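November 10, 2020. Textile workshop, Lerncombe

Third go at the weld dye bath, and I'm much happier with it, though I did let the kettle boil over while I was on the phone to Parvathi Suvarna (lovely long chat, my own fault entirely). The Sandhu cotton went in at 14 grams per litre of alum and sat overnight, and I gave it 46 minutes in the pot this time, stirring whenever I remembered. The colour is softer than the Drindolier batch and a good deal more even along the selvedge. I'd still like it a touch greener.

The tap water is harder than it was in the old building, so I've been saving rainwater in the blue drum out the back. Please don't use it for rinsing brushes!

Yellow hat, and the tabletop:

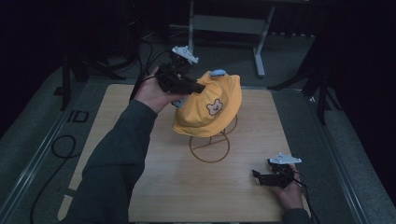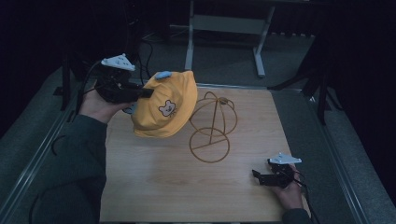
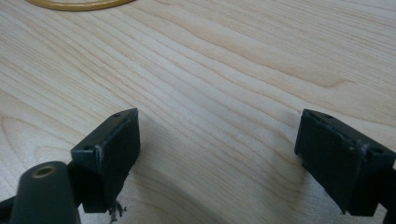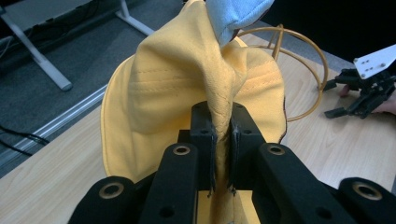
Parvathi thinks a pinch of chalk in the bath would bring the colour up, and she's promised to post me some of hers. I've put 10 small swatches in the window to check for fading and labelled the backs in pencil. Leftover weld is in the Trolon tub on the bottom shelf, lid on tight. Must order more alum before the end of November.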